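Notebook, September -- Hokilov guesthouse, hot water complaint

Third visit to Hokilov. The complaint has not changed: guests on the upper floor wait a long time for hot water in the morning, and the temperature swings while they shower. The previous contractor replaced two mixing cartridges and turned the heater up. Neither dealt with the wait, and the higher setpoint is hard on the seals.

Layout, for anyone picking this up. One storage heater in the basement, Toledo pattern, vertical tank, single element plus a gas coil. Supply goes up the north riser to the second floor, runs along the corridor ceiling, and drops to each bathroom. A return line comes back down the same riser to a small circulator next to the tank. The return was added later than the supply and is one size smaller. The balancing valves are where the drawing says they are, except the one for the end branch, which is behind the linen closet and has no handle.

Setpoint as found was well above what the owner believed it to be. The dial on the tank is marked in bars, not degrees, so I put a strap-on probe on the outlet pipe under the insulation and left it for an hour. Turned the dial down until the probe settled at 60 C. Return probe at the circulator settled at 55 C with all taps closed. That drop is acceptable on paper. It says the loop as a whole is moving. It does not say that every branch is moving, and I think this was missed before -- one short branch can carry nearly all the flow and give a healthy reading at the pump.

Checked the branches one at a time by hand and then with the clip probe. The near branches were hot on both legs. The end branch was warm on the supply leg and at room temperature on the return leg. No circulation there.
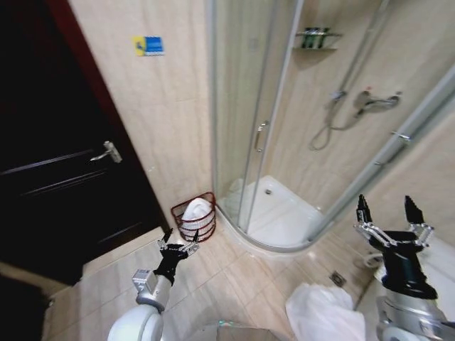
Bathroom with corner shower enclosure, basket and floor drain

Opened the access panel in the corridor ceiling above the end branch. The check valve on the return is a spring type, installed the right way around, which I had half expected to find reversed. Tapped the body and got no change. Isolated the branch, drained it into a bucket, and pulled the valve. The disc was stuck shut with scale and would not move under finger pressure. The scale was pale and hard, the usual for this water. There was also a short thread of sealing tape across the seat, left over from the original assembly.

Fitted a new Hemon swing check from the van stock. It is slightly longer than the old one, so the return pipe had to be cut back and a new union put in. Recut once because the first cut was not square. No leaks at working pressure after half an hour.

Then the balancing. Method was the plain one: open the end branch fully, throttle the near ones in steps, wait for the probes to settle, read, repeat. The near branches needed to go down a long way before the end branch picked up anything. Final positions are written on the tags wired to each valve. For the one behind the linen closet I used an adjustable wrench on the bare stem and marked the position with paint. A handle is on order.

Circulator hour counter read 1,638 at the start of the visit. The owner says it runs all the time, but the counter does not agree with the date on the pump label unless someone has been switching it off. Found a plug-in timer behind the pump, set to cut out overnight and come back on at 7. That would account for a good part of the early complaint by itself. Asked the owner about it. It was put in to save on the electric bill and then forgotten. Timer removed and left on the shelf above the pump. The loop should run without a break at this setpoint, and the saving on a pump this small is not worth having.

Temperature swing in the showers: not fully explained. With the loop balanced, I ran the farthest shower and opened two basins on the same branch. The dip was smaller than on the last visit but still there. Cold side pressure drops more than hot side when the laundry fills. Suspect the pressure reducer at the main. The gauge on it sticks, so no reading recorded.

To do:
Bring a known good gauge and log cold pressure through a laundry cycle.
Handle for the end branch valve.
Replace the insulation cut away at the new union -- used tape for now.
Inspect the tank anode. The isolation valve on the cold feed did not close fully, so it was left alone this time -- needs a new valve first.
Send the owner a copy of the tag positions.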